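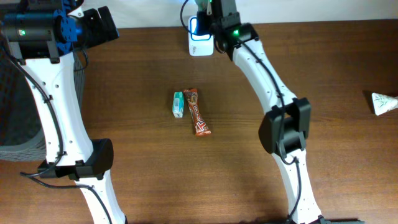 19 Sep 2018. Washing things for the trip to Zondstead are still not sorted, and I leave in two days. I want to use the dark grey container, the one at the left side of the brown table, because it does not fall over in the car.

The bamboo tube goes in the basket standing up, cap on top. The little packet of tissue I am less sure of.

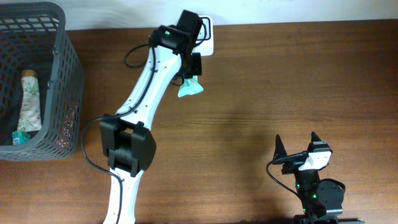
My sister wrote that the guest house has paper enough and I should take soap instead. Maybe - but in February she said the same, and I had to walk to the shop.
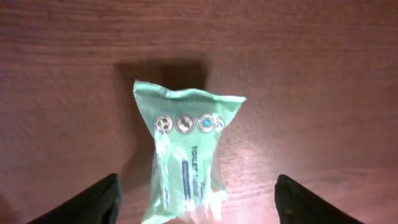
Is one small pack of toilet tissue enough? For the journey it is, and I can buy more at Ondik after I arrive.

Still to find: my towel.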